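Findano Disassembly Study
Set-Up and Operation Guide for Participating Laboratories
Revision of 14/08/2026

Section 4. Preparing and Running the Open-Case Approach Trial

4.1 Purpose of the trial

The open-case approach trial measures how closely a gripper can be brought to a chosen part inside a used desktop computer without touching anything else on the way. It is the first of the three trials in the Findano study and must be completed before any part is grasped or removed. Results from the Jisdale and Hartono laboratories are pooled, and the pooling is only valid if both sites prepare the computer and record the approach in the same manner.

This section covers placement of the tower, registration of the case, the approach itself, and the record to be kept. Arm start-up and emergency stop checks are covered in Section 3 and are not repeated.

4.2 Placing the tower

1. Confirm that the computer has been disconnected from the mains and that the discharge period in Section 2 has passed.

2. Lay the tower on its side on the work platform with the open side up. The power supply should be nearest the operator.

3. Remove the side panel and lay it flat to the left of the case, inner face up. The panel stays in the work area throughout the trial. It forms part of the obstacle map and must not be moved once registration has begun.

4. Remove the processor cooler and store it away from the platform. Leave the graphics card, the power supply and the hard drive in place.

5. Leave the drive cables as they lie. Do not tie, tape or tuck them.

CAUTION: The inner edges of the case are sharp. Wear cut-resistant gloves during steps 2 to 5.

CAUTION: Do not touch the contacts of the open processor socket. A socket with bent contacts gives false readings in the depth map, and the tower must then be withdrawn from the study.

4.3 Registering the case

1. Move the arm to the overview position and start the registration routine.

2. Select four reference points on the rim of the case. Choose bare metal where possible. Points on black plastic give weaker returns and should be used only when no other point can be reached.

3. Lower the arm to the check position above the interior and hold it there until the reading settles.

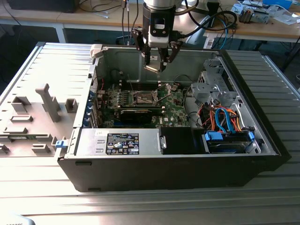 4. Compare the registered rim with the live view on the operator's screen. If the error at any reference point is greater than 2 mm, discard the registration and return to step 1.

5. Save the registration under the tower number. Do not reuse a registration from an earlier tower, even where the model is the same.

NOTE: Daylight falling across a metal platform can shift the rim estimate. Sites with large windows should register and run in a single session, without a break.

4.4 Running the approach

Each tower receives 21 approaches, divided equally among three targets: the processor socket, the memory slots and the graphics card. The order is set by the trial software and must not be changed by the operator.

1. Load the target list and confirm that the first target is shown.

2. Set the approach speed to 10 mm per second. The arm will slow further by itself once it is below the rim.

3. Start the approach. Keep one hand at the stop button until the gripper has come to rest.

4. When the gripper stops, wait for the force reading to return to zero before entering the result.
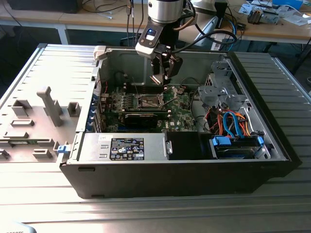 Operators at Hartono have asked whether the wait in step 4 could be dropped, on the grounds that "the reading is nearly always flat by the time we look at it, and the waiting adds up over a full day." The request was considered for this revision. The wait is retained. In the April series, light contact with a cable produced a force that faded slowly, and several such contacts would have been entered as clear approaches had the operator moved on at once.

5. Enter one of the following results: clear, contact, or stopped by operator. Where there was contact, name the part touched.

6. Raise the arm to the check position before starting the next approach. The arm must not travel sideways while any part of the gripper is below the rim.

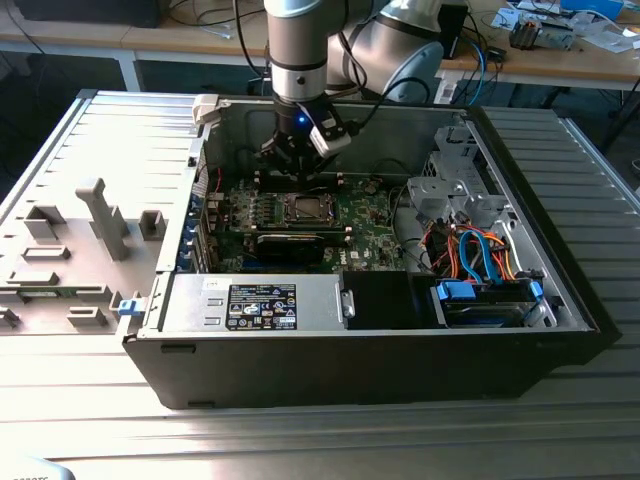 7. After every group of 7 approaches, repeat the comparison described in 4.3, step 4. If the case has shifted, mark the group as void, register again and run the whole group from the beginning.

CAUTION: If the gripper catches a cable, press the stop button and free the cable by hand with the arm powered down. Do not attempt to back the arm out under power — the cable may pull a connector loose and damage the board.

4.5 Choice of approach method

The trial software offers two methods. The straight method lowers the gripper along a vertical line above the target. The offset method brings it down over the most open area of the case and then closes the remaining distance at an angle, within the limits set for the rim.

Both methods are to be used on every tower. In the April series, the offset method gave fewer contacts near the drive cables but took almost twice as long. No difference was found at the processor socket. These findings rest on a small number of towers and should not be used to favor one method during data collection. 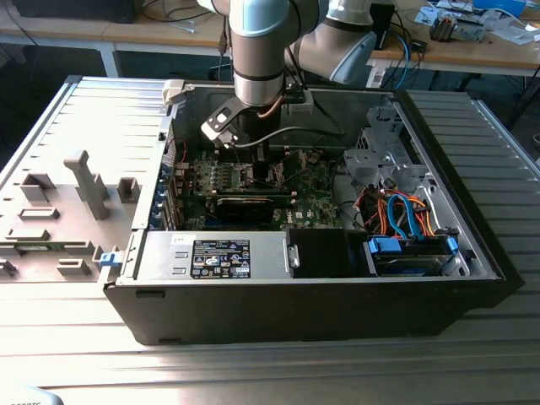 Where the offset method cannot find a path, the software reports "no approach." Enter this as a result in its own right. It is not a fault, and the approach should not be repeated by the straight method to fill the gap.

4.6 Records

For each tower, the site is to keep:

the saved registration and any that were discarded;
the result sheet, with all void groups included;
the force log for each approach;
a short note of anything moved by hand during the session.

Files are sent to the Tekonmont data office at the close of each session. Result sheets may be corrected before they are sent. After that point, a correction must be filed as a separate note and the original left unchanged.

4.7 Closing the session

1. Return the arm to the overview position and power it down as described in Section 3.

2. Refit the side panel if the tower is to be used in the grasping trial. Otherwise label the tower and place it in the holding area with its cooler.

3. Wipe the platform and check the grooves for loose screws before the next tower is brought in.

Continue with Section 5, Grasping Trial, only after the data office has confirmed receipt of the files.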